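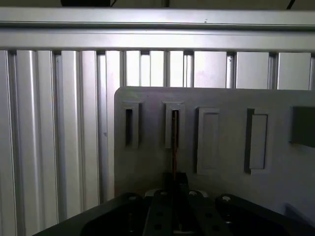
Corley 工作间图集:铝型材、插槽和一块绿色主板

更新于2026年5月9日

这一页放的都是 Corley 工作间里我最爱看的东西。我喜欢零件,喜欢得有点过头!别人逛街看橱窗,我逛五金店看型材的截面,能站在货架前面看半个钟头。所以这个图集里没有风景,也没有合影,只有金属、塑料、电路板,还有它们彼此之间那些卡得刚刚好的缝。

图集从三月开始整理,文字是我写的,Cormac Doherty 帮我改过两遍(他删掉了一大半感叹号,我又偷偷加回来几个)。每一样东西只写几句,想到哪儿写到哪儿,顺序也没什么讲究。

铝型材墙

一根根银色的型材竖着排过去,中间夹着深色的细槽,还有圆圆的棱。右半边被灯照得几乎发白,左半边暗下来,灰色一层一层的,每条弧边上都留着一点柔和的高光。我觉得这是整个工作间里最上镜的一面,没有之一。

上面还有横梁和横轨,一上一下两种表情:梁的上沿亮得晃眼,轨的表面光滑,颜色稍微深一点。Sinéad Ó Flaithearta 第一次来的时候说它像管风琴,从那以后我再也没法把它看成别的东西了。

型材的好处,用过的人都懂。螺母往槽里一滑,想固定在哪里就固定在哪里,装错了松开再挪,半分钟的事。我家里的书架、花架、显示器支架全是这么搭起来的,最近一次买边角料花了95欧元,扛回家的时候肩膀疼了两天,心里美得很!

灰色面板

型材墙前面立着一块浅灰色的平板,哑光的,左上角稍稍带一点圆。哑光这件事我要单独夸一句。同样的灯打下来,后面的铝亮成一片,它就安安静静地灰着,上面凸起来的每一个边框都看得清清楚楚。

板子上半部分横着一排方方正正的东西,最右边那块颜色更深。Cillian Corrigan 觉得这一排应该再对称一些,我倒觉得现在这样正好,高低宽窄都不一样,看久了像一行字。

两个竖槽

最左边的槽框是竖着的,灰边很厚,里面一道窄窄的开口,深得近乎黑色。旁边那个和它差不多大、差不多高,里头插着一根橙褐色的细杆,一直往下伸出框外。满眼都是灰和银,忽然来这么一道带点铜味的颜色,真好看。

我对“插进去”这个动作一直有种说不清的喜爱。钥匙进锁,磁带进录音机,游戏卡带进主机(要先吹一口气,虽然大家都说没用)。一个东西有了自己的位置,这种满足感从小到大就没变过。再往右是一块平顶的凸台,比槽框高,也更宽,表面没有开口,只有里面一圈方形的轮廓线。手痒的人看见它大概会想按一下。我就是手痒的人。

螺丝盒

工作间的螺丝归 Niamh Mac Suibhne 管。她有一张表,写着规格、长度和头型,去年冬天认认真真数过一回,一共3,748颗。我问她数到一半有没有想放弃,她说数到1,777的时候有人跟她打招呼,她只好把那一盒重新来过。

盒子的标签是手写的,M3 和 M4 用不同颜色的笔。借了要还,掉在地上的要捡,捡起来认不出规格的放进最底下那一格。那一格我们叫“孤儿院”,里面的东西常常救急!

旧电脑

说到我的最爱了。我第一次拆电脑是九岁,拆的是舅舅那台怎么也开不了机的米色台式机,拆完多出来一个铜柱,到今天也不知道是从哪儿下来的。那台机器当然没修好,可是我从此认得了主板、电源和硬盘,也知道了机箱的铁皮边会割手。

现在每次打开侧板,心情还是跟那时候一样。灰色的金属机箱里躺着一大块绿色,板上的线路密密麻麻,像从飞机上看夜里的城市。绿色的主板这几年越来越少见了,新的多半做成黑的,配灯,配装甲。好看归好看,我心里还是偏向绿的,一眼就知道它是电路板,一点也不装。

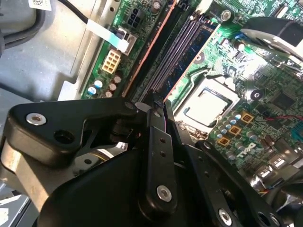 内存槽是我最喜欢的部分。黑色的长槽一条挨着一条,深蓝色的内存条立在中间,两边还有铜橙色的细线条陪着,这个配色要是有人做成围巾我一定买!处理器就在旁边,银色的顶盖坐在插座里,亮亮的,像一小块镜子。

内存条的装法,给第一次动手的朋友多写几句。先断电,拔掉电源线,再摸一下机箱的金属部分,把身上的静电放掉。槽上的卡扣要先掰开,有的主板两头都能掰,有的只有一头能动,看清楚再下手。金手指中间有一个缺口,位置是偏的,要和槽里的凸起对上,方向反了怎么也进不去,千万别硬来。

对好以后,两只大拇指分别放在内存条的两端,垂直往下压,两边力气要匀。听到“咔”的一声,卡扣自己弹回来,就到位了。那一声真是太好听了!新手常见的毛病是不敢用力,条子看着进去了,其实有一头还翘着,开机就黑屏,吓出一身汗。碰到这种情况先关机断电,拔出来重新压一次,多半就好了。

插两条的话,插哪两个槽要看主板说明书,各家不太一样,别只凭颜色猜。拆下来的旧条子拿边缘就行,手指不要碰金手指,放进防静电袋里收好。我有一抽屉这样的袋子,每个上面都写了容量和日期,Cormac Keogh 说这个抽屉迟早要单独办一个展。我觉得可以啊!

散热器和硅脂

处理器的顶盖擦干净以后特别漂亮,所以每次要往上抹硅脂,我都有点舍不得。我习惯在中间挤一小粒,豌豆那么大,让散热器自己压开。Cillian 坚持要画叉,Niamh 用小刮板抹平,三个人谁也没说服谁,三台机器的温度也都挺正常。

旧硅脂干了会发硬,用无绒布蘸一点异丙醇,慢慢打圈就能擦掉。不要拿螺丝刀去刮,顶盖上的划痕倒不太影响使用,可是看着心疼。

电线

扎线带我只用可以反复拆的那种。一次性的剪起来总是提心吊胆,怕剪到旁边的线,尤其是风扇那几根,又细又软,还偏偏都爱挤在一处。

收线的顺序是先粗后细:主供电线绕到背面,硬盘线贴着边走,最后才轮到前面板的开关和指示灯。那几个小插头真的小得不像话,我都是拿镊子夹着插的,嘴里还要念念有词,正极,负极,正极,负极。插完合上侧板,外面什么也看不见,可是我知道里面很整齐,晚上睡觉都香一点。

下一批

Predus 那边答应让我去看他们的旧仪器柜,据说里面有一整排老式的旋钮和拨动开关,每个手感都不同。Mulligan 的库房也约好了,Sinéad 会一起去,她负责开车,我负责大呼小叫。

如果你手上有好看的插槽、接口、导轨,或者一块绿得特别正的主板,欢迎来信告诉我。尤其想看老式的并口和它两边那种可以用手拧的螺丝,我找了几乎95家旧货店的网页,也没见到一个品相让我满意的!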